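What the Arms Learn From a Snack Shelf

Two people, a rack of groceries and a question about how much practice a robot needs

Leena Manninen keeps a box of crushed chip bags under her desk. She doesn't eat from it. The bags are the ones that lost their air during training, and she saves them to check whether the software can handle a bag that has gone soft.

Manninen works at Drimeo, a small research company that writes control software for robots with two arms. For the past year and a half, she and her colleague Reijo Jääskeläinen have been working on a narrow problem. They want a machine to restock and pick from an ordinary store display, the kind with bags hanging in front and bottles standing behind. They want it to learn this from people, with as few lessons as possible.

The usual way to teach a robot by example is simple to explain. A person guides the arms through a job, and the cameras and joint sensors record everything. A program then studies the recordings and learns to produce similar movements when it sees a similar view. The trouble is the number of recordings. If the shelf is moved a little, or a new bag goes up, the program often needs a fresh set.

"Collecting the lessons is the expensive part," Jääskeläinen says. "You pay for the person's time, and the person gets tired, and tired people give bad lessons."

Their method, which they call Prorkel, tries to get more out of each recording. It cuts every lesson into short pieces at the moments when a gripper closes on something or lets go. Each piece is then stored relative to the object being handled. A reach toward a bottle is saved as a reach toward that bottle's cap, wherever the bottle happens to be. When the robot faces a new layout, it finds the objects first and then fits the stored pieces to them.

The idea of cutting up lessons is not new. What Manninen and Jääskeläinen added is a way to decide which pieces can be trusted. Each piece gets a score based on how well it agrees with others of the same type. A grasp that looks like most other good grasps is used often. One that stands apart is set aside, and a person looks at it later.

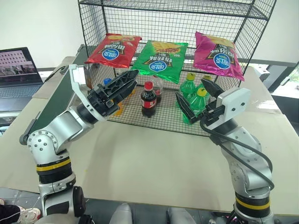 Chip bags and soda bottles make a useful pair of problems. A bottle is stiff and keeps its shape, so the main risk is knocking over the one beside it. A bag gives way under the fingers. It swings when it hangs from a clip, and its shiny surface throws back light in ways that confuse a depth camera. A gripper that squeezes hard enough to hold a full bottle can pop a bag.

The wire mesh adds its own trouble. Depth cameras tend to see a grid of thin wire as a mix of solid wall and open air. In early runs the software planned paths straight through it. Jääskeläinen fixed this by having the program treat any area of mesh as solid unless a person had reached through that spot in a lesson.

"It's a crude rule," he says. "I spent two months on a clever one and it was worse."

The main test used 600 recorded lessons. Three operators gave them, taking turns in short sessions. A second program, built the usual way, was trained on the same lessons so that the two could be compared. Both then faced 18 shelf layouts that had not appeared in any recording. Some changed only the order of the bags. Others moved bottles close together or put a tall one in front of a short one.

The Drimeo team counted a try as a success if the robot took the requested item, set it down upright or flat on the table, and left everything else where it was. A bottle that was nudged but stayed standing was allowed. A bag that came off its clip by accident was not.

Prorkel did better than the comparison program on 16 of the 18 layouts. On the other 2, it did worse, and both of those had bottles packed so tightly that the fingers could not get between them. The ordinary program had learned a small sideways push from one of the operators, who used it to open a gap. Prorkel had scored that push as unusual and set it aside.

Manninen thinks this is the most interesting result in the report. The scoring system is meant to throw out mistakes, and it threw out a skill. From the numbers alone, the two can look the same.

"The push was rare because only one person did it," she says. "It was also the right thing to do. I don't have a good answer for that yet."

Of the 600 lessons, 483 ended up supplying at least one piece that the robot used during testing. The rest went unused. Manninen went through many of the unused ones by hand. Some were plain errors, such as a gripper closing early on nothing. Others were slow, careful lessons from an operator on a first day, and she believes a better scoring rule would have kept them.

Using both arms raised another question. People tend to hold one thing steady while they work on another, and the operators did this without being told to. One gripper would wait near the bags while the second went for a bottle. The early version of Prorkel treated the waiting arm as idle and parked it low, out of the way. Hanging bags then swung more and success dropped. The current version records waiting as a piece of its own, with a place and a length of time.

That change came from an outside suggestion. Rokarora, a company that makes packing equipment, had lent the team an engineer for a few weeks in April. The engineer had noticed the same thing on a packing line, where workers rest a free hand against a stack to stop it from shifting.

There are limits the authors state openly. All the tests used one type of gripper with two fingers. The shelf was open, the lighting was steady, and no one was shopping. The robot did not have to read labels, so telling two flavors apart depended on color and position. A store that sold two red bags side by side would cause mistakes. The tests also say little about speed. The robot was slower than a person on every layout, and the team did not try to make it faster.

The report, dated 17 December 2018, runs long for a paper on picking up groceries, and much of the length is a list of failures. Jääskeläinen insisted on including it. Each failed try has a short note on what went wrong, and the notes are blunt. "Fingers too high." "Bag slid." "Wrong bottle, right color."

Work has since moved on to the problem of the rare skill. One plan is to let the operators mark a movement as deliberate while they make it, using a foot pedal. Manninen likes this because it is cheap. Jääskeläinen worries that people will forget the pedal, or press it all the time. The other plan is to have the program try a rejected piece only after the trusted ones have failed. That needs a safe place to fail, and with full soda bottles it also needs a mop.

A trial in a real shop is being discussed with Eskola, a grocer with a small back room where the shelves could be tested after closing. No start has been set. Manninen wants the push working first, and she wants to try her box of crushed bags again. On the last attempt the robot picked up most of them by one corner and held on until it was told to let go.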